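Code Issues Pull requests Wiki Releases

# Tokstead Teardown Set

Data card, version 2, updated in April

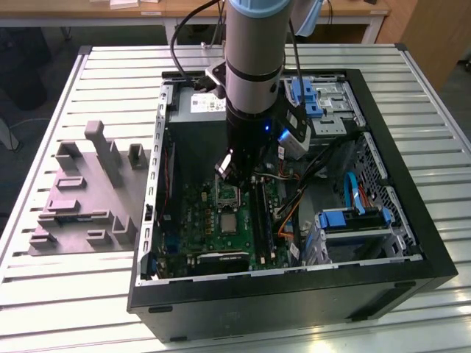
The Tokstead shop in Irkarcombe takes in retired desktop computers and strips them for parts and scrap. One bench now has a robot arm on it. This set holds recordings from that bench, plus the shift notes kept by the people who work next to it.

## Contents

- 1,098 recorded attempts, 1,073 of them with a usable log
- 367 attempts where a worker stepped in
- 93 shift notes, typed up from paper, names removed

Tasks are memory module removal, cable unplugging and drive removal. Cases arrive at the bench with the side panel already off.

## What changed on the floor

Before the arm, each technician took a computer from intake to scrap bin. Now intake and opening are done by hand, the arm does part of the inside work, and a technician clears what it leaves. Several notes mention less wrist pain. Others complain about waiting for the arm to finish, and about losing the sorting work, which people liked. Pay grades were not changed. Two technicians were trained to restart the cell and edit its task list.

## Known gaps

Notes from the evening shift are thin. Laptops are not covered. "Stepped in" was marked by whoever was on shift, and the Ametepe crew used it more loosely than the Kendstead crew.

## Use

Research and training use is fine. Do not use the shift notes to rate individual workers.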